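机器人离做家务还有多远？Plumel 公布半年测试结果

2023年8月12日，星期六

家用机器人研发公司 Plumel 本周公布了一份测试报告，内容是双臂机器人在桌面上做简单家务的能力。测试从今年2月开始，一共进行了2000次，任务包括把水果放进盘子、收拾餐具和叠毛巾。

报告说，机器人完成最好的是摆放水果。在光线均匀、桌面干净的条件下，每100次里失败的次数很少。但是当桌上的东西变多，或者盘子的位置被人移动以后，机器人常常需要停下来重新判断。整个测试中，工作人员必须用手帮助的情况有517次，其中大部分发生在叠毛巾的时候。

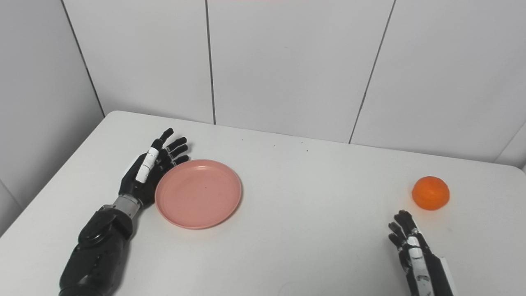

项目负责人 Kourosh Mousavi 表示，对人来说，拿一个橘子放到盘子里是不用想的事情，对机器人来说却要分成很多步骤：先找到橘子，再决定用哪一只手，然后控制手指的力量。“力量太小会掉，力量太大会把皮捏破。”他说，“我们现在做一次平均需要40秒，小孩子都比它快。”

速度也是商店关心的问题。连锁超市 Blomqvist 曾经考虑用类似的设备在晚上整理水果货架，目前这个计划还没有确定时间。该超市的一位采购经理认为，机器在仓库里搬箱子已经比较可靠，可是货架上的水果大小不同，形状也不同，现在还是员工做得更好。

另一家公司 Gareck 的看法比较乐观。该公司认为，家庭用户不一定要求速度快，只要机器人能在主人上班的时候慢慢把桌子收拾好，就已经有价值。不过，价格会是多少，该公司没有说明。

Plumel 计划下一阶段把测试搬到有人居住的普通公寓里进行，并且增加洗碗前的餐具分类任务。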